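Julitura Kitchen Practice Kit, User Guide
Section 4: Setting up the wrist view and making the first moves

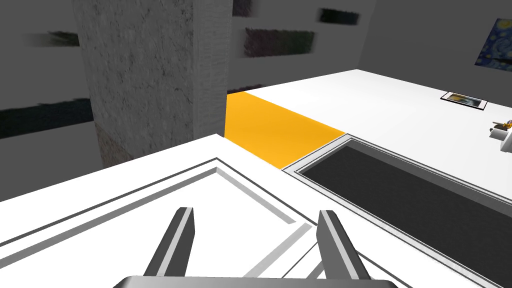
After the last edition, a customer wrote to us that the guide "goes to the grasping too fast", and that she would have saved one whole afternoon if somebody had told her to fix the wrist view before anything else. We have followed this advice. Section 4 now begins with the view, and the grasping is moved to Section 5.

Before you start, please check that you have finished Section 3 (installation and licence). The practice kitchen is a simulated room, so you do not need a real arm connected for this section. If you have one connected already, read the first caution carefully.

CAUTION
If a real arm is connected to the same computer, set the output switch in the Julitura panel to Simulation only. The switch remembers its last position when you close the program. Look at it every time you start.

4.1 What you need

The computer with the kit installed
The hand controller, charged, or the keyboard if you did not order the controller
The small USB key which came in the Shahbazi envelope
A mouse with a wheel

The USB key carries the scene files. There are 29 scenes in the standard kit. For this section you use only the kitchen with the concrete pillar. Its name in the list is Undia.

4.2 Opening the kitchen

1. Put in the USB key and wait for the green mark in the panel.
2. Start the program and choose Scenes, then Undia.
3. Wait until the loading bar disappears. The first loading is slow, and the window can look frozen. Do not close it.
4. In the View menu, choose Wrist.
5. Press Home. The arm goes to its starting pose above the counter.

Note: If the panel says Key not found, take the key out, close the program and begin again from step 1. Changing the key to another port while the program is open does not help.

Note: The walls and the pictures hanging on them belong to the background. The gripper can not move them. They are useful to you as fixed points when you lose your direction in the room.

4.3 Learning to read the wrist view

The wrist view turns together with the gripper. Many new users find this strange in the beginning, because the counter can run diagonally across the window although the counter is perfectly straight in the room. Do not correct it by turning the wrist. First look where the fingers are.

The 2 fingers come up from the bottom edge of the window, and you see a part of the palm below them. Their inner faces are lighter than the outer sides. The inner faces are the parts that touch an object, so please get used to watching them and not the tips only.

In this kitchen there is one white counter near the gripper and another one farther back, with a yellow-orange strip between them. The strip is the easiest mark for a beginner. When you move the arm and the strip goes up or down in the window, you can judge the direction of your move without looking at the room view.

The large dark basin with the silver rim is a recess in the surface. Its inside has one flat colour and almost no shadow, which makes the depth difficult to judge. Stay away from it until you finish Section 6.

4.4 Setting the height and the angle

1. Open Settings, then Wrist view.
2. Set Finger display to Full. With the setting Tips, the palm is hidden and you lose one good reference.
3. Set Zoom to 80. Higher values make small objects easier to see, but the counter edges go out of the window.
4. Turn off Follow target.
5. Press Save for this scene. The button Save for all writes the same values to all 29 scenes, and you can not undo it.
6. Press Home again and compare the view before and after. If nothing has changed, the save was not accepted. Repeat from step 1.

CAUTION
Do not change the value Lens offset. It is set at our workshop in Jelstead to agree with the gripper model. If you have changed it by mistake, load the file undia_default from the USB key.

4.5 First moves

Make all the moves in this part with the speed slider in the lowest position. If you use the keyboard, the keys are printed on the card in the lid of the box.

Move A: Sideways

1. Press Home.
2. Push the left stick gently to the left and let it go.
3. Wait until the arm is still.
4. Push the same distance to the right.
5. Look if the near counter edge came back to the same place in the window.

The return will not be perfect with the hand controller. A small difference is normal. If the difference is as wide as one finger, calibrate the stick (see 2.6).

Move B: Down and up

1. Press Home.
2. Hold the lower trigger. The arm goes down toward the white surface.
3. Release the trigger when the distance number in the panel becomes yellow.
4. Hold the upper trigger until the number is white again.

If the number becomes red, you have touched the surface. In the simulation nothing is damaged, but the program writes down a contact and you will find it in the report. On a real counter the same contact can scratch the surface and loosen the finger screws, so please take the habit of stopping at yellow.

Move C: Opening and closing

1. Press Home.
2. Squeeze the grip button slowly. The fingers close.
3. Release. The fingers open again.
4. Do it several times with different speed of your hand.

Note: The fingers of this model can lean to different sides when they are open, so you see a shallow V between them. It is how the model is made. Do not open a service request for it.

Move D: Turning the wrist

1. Press Home.
2. Turn the right stick a little. The whole room seems to turn in the window.
3. Stop and find the yellow-orange strip.
4. Turn back until the strip has its former direction.

Some persons feel a light dizziness with Move D. In such case make a pause and switch to the Room view for a while. You can skip this move on the first day.

4.6 Practising along a line

The white counter near the gripper has a rectangular outline of thin dark lines with a lighter channel. We use these lines as a practice path. You do not have to open or pull anything.

1. Press Home.
2. Lower the arm to the yellow distance.
3. Move until the line runs in the opening between the fingers.
4. Follow the line slowly toward the corner.
5. At the corner, stop completely. Then change the direction.
6. Follow the second line as far as you can while you still see it. One part of it can be hidden behind the fingers.
7. Lift the arm and press Home.

Do the exercise 4 times. The program gives a value for each try, from 0 to 100. When your last try has 80 or more, you can continue to Section 5. With a lower value you can continue also, the program does not block you, but the grasping exercises use the same small movements and you will probably come back here.

Note: The value counts the distance from the line and the number of contacts. It does not count the time, so there is no reason to hurry.

4.7 When something is not right

The fingers are not in the window.
The view is set to Room, or Finger display is Off. Choose View, Wrist and check 4.4, step 2.

The pictures on the wall look smeared.
Motion blur is switched on. It makes the background soft while the arm is moving. You can turn it off in Settings, Graphics, if it disturbs you. The movement of the arm stays the same.

The arm does not react.
Look if the panel says Paused. Press the space bar. If the controller light is off, charge it for one hour.

The arm moves in the opposite direction.
The setting Invert is on. Some users prefer it so, and on a shared computer it is good to ask before you change it.

The program closes by itself when Undia is opened.
Copy the file log.txt from the program folder and send it to the support desk, together with the number on the USB key. We answer between 9 am and 4 pm, Jelstead time.

4.8 Finishing

1. Press Home and wait until the arm is still.
2. Choose File, Close scene. If you want to keep your report, answer Yes to the question.
3. Take out the USB key only after the green mark is gone.
4. Put the hand controller on its charger.

Continue with Section 5: Picking up small objects from the far counter.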